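About Stokbridge Shared Workshop

Stokbridge is a members' workshop on Wavden Road. Orvokki Harju and Parveen Mondal opened it in August with one bench and a box of used motor controllers. We now have 16 members and 20 keys. Most of us build robots or parts for them.

The main build is an arm cell we call Dewan. It works at a plain off-white table against a dark wall. We practice on household things. An artificial anthurium in a white pot gets used a lot, and so do a steel plate and a spoon.

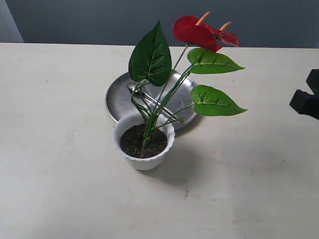
How the build is going

Parveen handles the wiring and the gripper. Orvokki writes the control software, which is named Cullico and stands at 2,547 lines. So far we have logged 323 runs. Thin stems are the hardest thing we have tried, and leaves get in the way of the wrist camera.

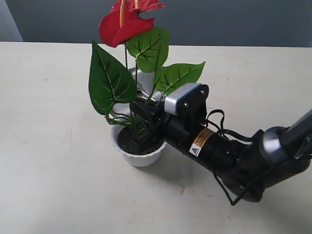 Cable routing is next on the list. We want the cables tied closer to the forearm, with enough slack left at the wrist for a full turn. After that we plan to rewrite the homing routine and make a second set of fingers.

Joining

Members pay monthly and bring their own hand tools. You do not need robot experience, but you do need to take the safety session before using the arm. To set up a visit, write to Orvokki through the contact page.

Page updated July 5, 2020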